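Home | News | Makers | Classrooms | Materials | Contact

This site uses cookies to remember your settings. Accept | Manage

Sevard Releases Small Block Set for Sorting and Stacking Tables

January 1, 2021

Sevard has released the Mamo set, a boxed assortment of small colored cubes intended for sorting, matching and stacking at a table. The set is sold under the Clolier label and ships in a lidded box with a printed sheet of suggested layouts. A box holds 147 cubes. Replacement bags in single colors will follow in February.

Most of the cubes are wood, with the color applied to all six faces. The edges are eased so that a cube can be picked up from any side and will not scratch a finished table. Color runs from green and blue through yellow, orange and red. A smaller clear cube is packed in its own bag and is meant as a counter or marker.

The maker recommends a matte covering under the cubes during use. Brown paper from a roll is adequate. It cuts down glare from ceiling lights, dulls the sound of a dropped block, and can be marked in pencil when a fixed layout is wanted. For a first exercise the sheet calls for single cubes of four colors set well apart, with enough bare paper between them that each can be lifted without touching its neighbor.

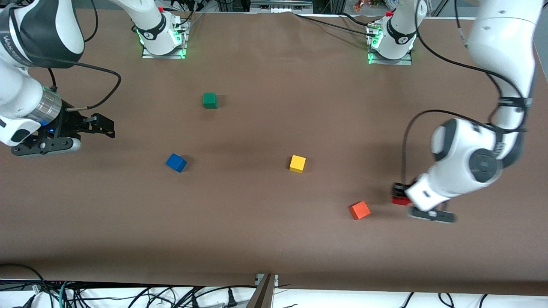 Shirley Sugden writes that her own tables are laid with white paper and that yellow is hard to pick out on it late in the afternoon. She would like the sheet to name brown paper as a requirement and to say how wide the roll should be. Sevard's reply was that the wording will be reviewed at the next printing, and that any plain mid-tone covering can be used in the meantime.

Spacing takes up most of the printed sheet. Cubes set too close together get pushed when one is lifted, and the layout then has to be squared up again. The sheet gives a minimum gap of 2 cube widths for beginners and drops the minimum for later exercises. Cubes may be set square to the table edge or turned. Turned cubes are treated as a separate level of difficulty, on the grounds that a block lying at an angle has to be approached from a different direction if it is to be gripped on two parallel faces.

Kanokwan Phuthong, who wrote the sheet, starts each color with one cube alone on a cleared surface. The angle is changed between turns and the color is kept the same until the pick-up is even. Blue is the suggested starting color on beige, gray or brown coverings, where it stands out at any light level likely to be met indoors.
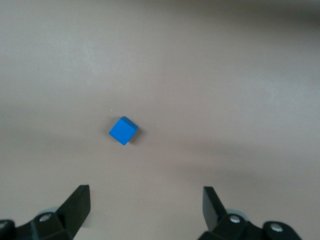

After the single-cube exercise a second color is added, then a third. The sheet advises against adding a color and a size in the same step. Where both are changed at once, a wrong pick cannot be traced to one or the other, and the step has to be repeated with one of them held fixed.

Lighting is covered in a short note on the back. A lamp to one side gives each cube a soft shadow, useful for judging where the block meets the table. Two lamps from opposite sides flatten the faces and are not advised. The covering should be wiped before a layout is set out, and small crumbs brushed off, as even a thin scrap under a cube will make a stack lean.

Mixed sizes come last. The small clear cube is placed among the full-size colored ones and is to be found by eye before anything is moved. It takes on the tone of whatever lies under it and is easy to pass over on a gray or brown surface. Riet Dewulf, who handled the wood finish for Sevard, notes that the red and orange are close enough to be confused under warm bulbs. The orange was adjusted once during development, and a further change is possible in the next run.

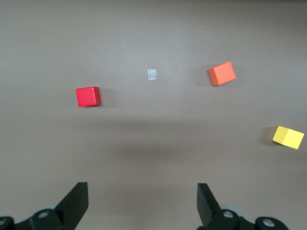

Care and Supply

Wooden cubes should be wiped with a barely damp cloth and left to dry apart from one another. They should not be soaked. Wear at the corners is normal and does not affect stacking. The clear cubes can be rinsed in lukewarm water and dried with a soft cloth.

The Mamo set is available now through Grutov, which also carries the brown paper in 3 roll lengths. Orders placed through the Clolier catalog are filled from the same stock. Questions on quantities for shared rooms go to Tekle Worku at Grutov. Damaged or missing cubes are replaced one for one when the box label is sent in with the request.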